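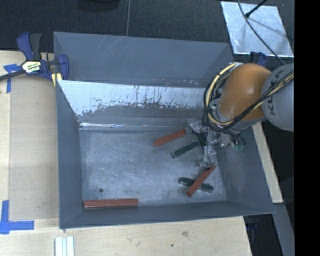
Blocks and Bins: The Adjei Street Play Room

The play room on Adjei Street has been sorting its building blocks since August. Over the years the sets had run together, and most of the cupboards held a little of everything. This page shows the blocks, the bins they go in, and the shelves as they stand now. The work went one cupboard at a time, mostly in the evening after 6, and there is still one cupboard left to do.

Pictures can be opened at full size. Captions are below each one on the larger version and are repeated in the list.

Gray bin, red and green bars
Three red and two dark green, in the large bin with the sloping sides. Two of them lie crossed, red over green. The floor of the bin is well scratched but the bin is sound and will stay in use.

Masari set, natural finish
The oldest set in the room. Plain blocks with no paint, in four lengths. The short ones are nearly all here and the arches are mostly gone.

Masari set, box lid
The lid has the original packing diagram on the inside. It was used to work out what was missing, and a copy is now taped to the cupboard door.

Orkix cubes
Small cubes with letters on two sides. These had spread through 13 different boxes. They have been washed and put together in a single tray with a lid.

Odd pieces
Anything that could not be matched to a set. Wheels, a few half rounds, the roof of a barn. They are kept in a shallow drawer and go out with the sand table.

Clesamon planks
Long flat planks for bridges and ramps — the most borrowed set in the room. The ends were rough on a good many of them and have been sanded. They are stored lying flat, as several that were kept on end had started to bow.

Window shelf
Low bins only, so the little ones can reach in without climbing. Labels are on the front edge, with a drawing next to each word.

Tall shelf
Heavy sets at the bottom, spare bins at the top. The middle shelf was moved down one notch to fit the trays with lids.

Cupboard 2, before
Puzzles on the left, blocks on the right, and a layer of loose train track over both.

Cupboard 2, after
Train track has its own cupboard now. Puzzles are upright with a rubber band around each one.

Labels
Printed on card and covered with clear tape. There are 29 in all, including the ones for the sets still waiting on new bins.

Borrowing
Sets may be taken home for two weeks. Please return them in the bin they came in, and leave any stray pieces in the basket by the door — they will be put back with the right set at the end of the day.

The last cupboard will be added to this page when it is finished.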